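# Guest rooms at the Treler house, March 2023

These are notes and one picture from the upstairs bedrooms at the Treler house, put together by Tegan Ngata and Warrick Ormsby. The house has two guest rooms in use at the moment. The third is being painted and should be back by April, with its own page.

Most of what we get asked about is the bedding and the dishes, so this page is mainly about those. The furniture has its own gallery, and the kitchen does too. If you are looking for the porch and the back steps, they are on the outdoor page along with the shed.

## The rooms

The front room is called Pretum and the back room is called McAlister. The names were painted on the doors when we bought the place and we kept them. Pretum gets the morning light and is the quieter of the two. McAlister is bigger, has the deeper closet, and sits over the kitchen, so it stays warmer in winter.

Both rooms are set up the same way. There is a bed, a chair, a small table by the window and a row of hooks behind the door. We took out the dressers last year. Guests stay two or three nights and live out of their bags, and the dressers were mostly holding our own off-season clothes.

## Beds

We switched from white sheets to colored ones over the winter. White looked good in the listing but needed bleach every week, and the bleach wore out the hems. The colored sets go through a normal cold wash and come off the line ready to fold.

Plaid turned out to be easy to live with. A plain sheet shows every crease, and a plaid one hides most of them. It also gives you lines to follow when you are making the bed alone. Line up one stripe with the edge of the mattress and the rest is straight.

We keep the top blanket folded on the chair until evening. Warrick prefers it on the bed and Tegan prefers it off – the chair has won for now.

## Fruit for the rooms

Fruit goes up to the rooms in the afternoon, before check-in. We used to leave wrapped cookies, but people with children asked for something else, and there is usually fruit in the house anyway. What goes on the plate depends on the market. In the cold months it is mostly citrus, with something small added for color.

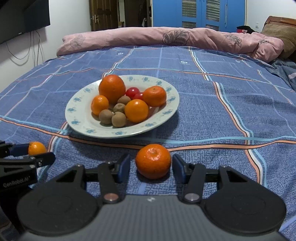 **Can the fruit be left out overnight?** Whole citrus is fine at room temperature for several days, as long as the skin is sound and the room is not too warm. Anything that has been cut should go in the refrigerator within two hours.

The blue plaid set and the white plate with the blue flowers on its rim. Oranges and tangerines, two cherry tomatoes, and a few small brown fruits at the front.

## The dishes

The flowered plates came from an estate sale. We were there for a ladder and went home with the ladder and a box of dishes. They are wide and shallow, which suits fruit well, and they stack without taking up much of the shelf. A deeper bowl holds more, but whatever is at the bottom gets forgotten and goes soft.

We don't put hot food on them. We have no idea how old they are or how the glaze would take it, so they are kept for fruit, bread and the occasional slice of cake. They get washed by hand with everything else from upstairs and dried right away.

If you break one, please tell us. There are spares, and we would much sooner hear about it than find the pieces in the trash can.

## Laundry and storage

Sheets are sorted by room and stored on the landing. Each set is folded into one of its own pillowcases, so there is no hunting for the matching piece. This is the best change we have made up there. Before that, everything was stacked by type, and making up two beds meant unfolding most of the closet.

The shelves on the landing are labeled as follows:

- Top: spare blankets and the heavy quilt
- Middle: sheet sets, Pretum on the left and McAlister on the right
- Bottom: bath towels, hand towels, cleaning cloths
- Floor: the basket for anything that needs mending

The mending basket is full at the moment. Tegan works through it when it rains.

For stains, we use plain dish soap and cold water first and leave it for an hour. Citrus juice comes out easily if you get to it the same day. Tomato is harder and sometimes takes a second wash. We don't use the dryer until the mark is completely gone, and the line does most of the work from spring on.

## Costs

Several people have written to ask what it took to set up the rooms. We put aside $2,000 for both and came in under. The bedding, towels and spare pillows came to $1,233 in total, and that was the largest part of it. The chairs and tables were already in the house. Paint and hooks were small items, and the dishes cost less than the ladder did.

The mattresses are not included in that. They were bought the year before, and we would not try to save money on them. The one we bought cheaply lasted a single summer and is now in the shed.

## Other questions we get

We are sometimes asked where the sheets were bought. They were an end-of-line set and the store has since closed, so we can't point you to more. Any midweight plaid would do the same job. Check that the pattern is woven in and not printed on one side, as the printed ones fade along the folds.

Visitors with pets should write ahead. Dogs are welcome in McAlister only, and we put an old cover over the bed if we know one is coming.

We don't serve breakfast upstairs. Coffee is on in the kitchen from early morning, and there is bread and jam on the counter. The walk into Jatent takes a little under half an hour if you want something hot, and the road has a good shoulder the whole way.

## Changes since the last version of this page

- Removed the old listing pictures with the white sheets
- Added the section on storage
- Corrected the door names, which had been the wrong way around
- Moved the bathroom notes to their own page

The painting in the third room is one coat from finished. It still needs a curtain rod and a lamp, and we are deciding between a green plaid and a plain gray for the bed. Warrick has the gray on order.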